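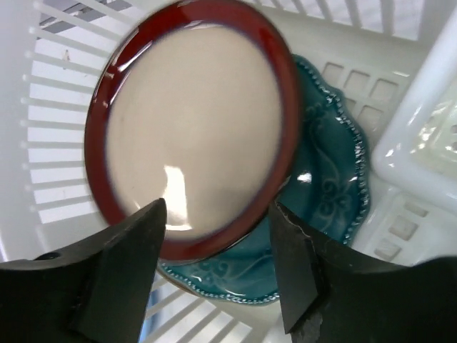 El Museo de Etbridge abrirá al público el 12 de julio la exposición «Herederos sin corona. Retrato, parentesco y sucesión en la casa de Jilinby», dedicada a la imagen pública de una familia nobiliaria durante la segunda mitad del siglo XVII. La muestra reúne 200 piezas procedentes de los fondos del propio museo, del Archivo Demchenko y de la Colección Rukine, entre ellas retratos al óleo, estampas, cartas, inventarios domésticos y testamentos. El recorrido se completa con un espacio de mediación dedicado a la mesa y al ceremonial, en el que se emplea vajilla de uso corriente, como un plato de cerámica con el borde rojo oscuro brillante y el centro de color crema o un segundo plato de contorno ondulado en tono turquesa, para explicar el orden de los asientos y del servicio en una casa señorial. Estas piezas no forman parte del conjunto histórico y pueden ser manipuladas por los visitantes.

La exposición permanecerá instalada en las tres salas de la planta noble y se organiza en torno a un pleito sucesorio que enfrentó a dos ramas de la familia por la titularidad de las tierras de Jilinby. La documentación del proceso, conservada en su mayor parte en el Archivo Demchenko, permite seguir el modo en que ambas partes recurrieron al retrato como argumento. Los cuadros encargados en aquellos años fueron copiados, grabados y distribuidos entre parientes, acreedores y administradores, y varios de ellos se citan de forma expresa en las declaraciones de los testigos.

La primera sala, «El nombre y la sangre», presenta a los protagonistas del litigio a través de árboles genealógicos, certificaciones parroquiales y correspondencia. Se muestra por primera vez el cuaderno en el que el administrador de la casa anotó los pagos destinados a la crianza de un hijo nacido fuera del matrimonio, cuya posición dentro de la familia constituyó el núcleo de la disputa. El cuaderno se expone abierto por las páginas correspondientes al traslado del niño a la residencia principal, y una transcripción completa podrá consultarse en la propia sala.

La segunda sala, «Pintar a un heredero», reúne los retratos. El visitante encontrará las distintas versiones del llamado retrato de la armadura, del que se conocían hasta ahora dos ejemplares y al que se suma un tercero identificado en la Colección Rukine. Los tres lienzos comparten la postura y el fondo de paisaje, pero difieren en la banda, en el bastón de mando y en la inscripción heráldica del ángulo superior. El estudio técnico realizado por el departamento de conservación del museo ha determinado que la inscripción del ejemplar de Etbridge fue añadida sobre el barniz original, circunstancia que obliga a retrasar la fecha en la que la familia reconoció oficialmente al retratado. El informe del estudio se publica íntegro en el catálogo.

Junto a las pinturas se exhiben 60 estampas, en su mayoría grabados a buril y a media tinta. Una parte significativa procede de un álbum facticio adquirido por la Colección Rukine y desmontado para su restauración. Las hojas han sido limpiadas, alisadas y montadas en cartón de conservación, y se ha respetado la numeración manuscrita que un propietario posterior añadió en el margen inferior. Por razones de conservación, las estampas se exhibirán en dos turnos y con un nivel de iluminación reducido.

La tercera sala, «La casa y sus papeles», está dedicada a la vida material de la residencia de Jilinby. Los inventarios redactados tras la muerte del titular describen, estancia por estancia, los tapices, las camas, la plata y la loza, así como el lugar que ocupaban los retratos. La comparación entre dos inventarios sucesivos revela que el retrato del hijo no reconocido pasó de un corredor de servicio a la cámara de respeto, mientras que el de su principal oponente fue trasladado a una habitación cerrada. La sala incorpora un plano de la planta principal en el que se han situado estas mudanzas a partir de los documentos. En ella se encuentra también el espacio de mediación.

Investigación y conservación

El proyecto tiene su origen en la revisión de los fondos de retrato iniciada por el Museo de Etbridge con motivo del traslado de sus almacenes. En el curso de esa revisión se localizaron, pegadas al reverso de varios bastidores, etiquetas manuscritas con referencias a legajos que el museo no custodiaba. El cotejo con los catálogos del Archivo Demchenko permitió asociar dichas referencias a la serie de pleitos de la casa de Jilinby, que hasta entonces carecía de descripción detallada.

Ambas instituciones suscribieron a continuación un convenio para la catalogación conjunta de la serie. El trabajo ha comprendido la limpieza y la foliación de los legajos, la digitalización de los documentos más frágiles y la elaboración de un índice de personas y lugares. El índice estará disponible en la sala de lectura del archivo a partir del día de la inauguración. Las solicitudes de reproducción se tramitarán por el procedimiento ordinario del archivo.

La intervención sobre las pinturas se ha limitado a los tratamientos necesarios para garantizar su estabilidad. En el retrato de la armadura conservado en Etbridge se ha fijado la capa pictórica y se ha retirado un repinte que ocultaba parte del paisaje. Se ha optado por mantener la inscripción añadida, al considerarse un testimonio de la historia del cuadro y de su utilización en el pleito. Los ejemplares cedidos en préstamo no han sido objeto de tratamiento y se exponen en el estado en que fueron recibidos.

Catálogo

El museo publica un catálogo ilustrado que recoge las fichas de todas las obras, cuatro estudios y un apéndice documental con la edición de los dos inventarios. Los estudios abordan la circulación del retrato grabado, la situación jurídica de los hijos ilegítimos en los procesos sucesorios, la historia de la residencia de Jilinby y los resultados del examen técnico de las pinturas. El catálogo podrá adquirirse en la tienda del museo y consultarse en su biblioteca.

Programa público

Durante el mes de junio, antes de la apertura, el museo ha celebrado un seminario preparatorio dirigido a docentes de enseñanza secundaria, cuyos materiales quedarán a disposición de los centros que concierten una visita. El programa vinculado a la exposición comprende visitas guiadas, un ciclo de conferencias y un taller de lectura de documentos del siglo XVII. El taller ofrece 50 plazas y requiere inscripción previa, que se formalizará en el mostrador de información o a través del formulario publicado en la página web del museo. No se exigen conocimientos de paleografía.

El ciclo de conferencias se celebrará en el salón de actos y será de acceso libre hasta completar el aforo. La primera sesión tratará sobre la copia y la réplica en los talleres de retratistas, y la segunda, sobre la correspondencia femenina en la casa de Jilinby, con especial atención a las cartas en las que la madre del heredero discutido reclama el pago de su asignación. El calendario completo se dará a conocer en la página web.

Las visitas guiadas para grupos deberán concertarse con antelación. El espacio de mediación de la tercera sala cuenta con mesas accesibles para personas usuarias de silla de ruedas y con textos en letra ampliada. Los menores deberán permanecer acompañados por una persona adulta durante las actividades en las que se utilice vajilla.

Información práctica

La entrada a la exposición está incluida en la entrada general del museo. La Sala de Estampas permanecerá cerrada al público durante el cambio de turno de los grabados, cuyas fechas se anunciarán en taquilla. No se permite el uso de flash ni de trípode en ninguna de las salas.

Los medios de comunicación acreditados podrán asistir a una visita previa a la apertura, conducida por el equipo técnico del proyecto. Las solicitudes de acreditación, así como las peticiones de imágenes de las obras en préstamo, deberán dirigirse al departamento de prensa del Museo de Etbridge. La reproducción de piezas de la Colección Rukine y del Archivo Demchenko queda sujeta a la mención expresa de su procedencia.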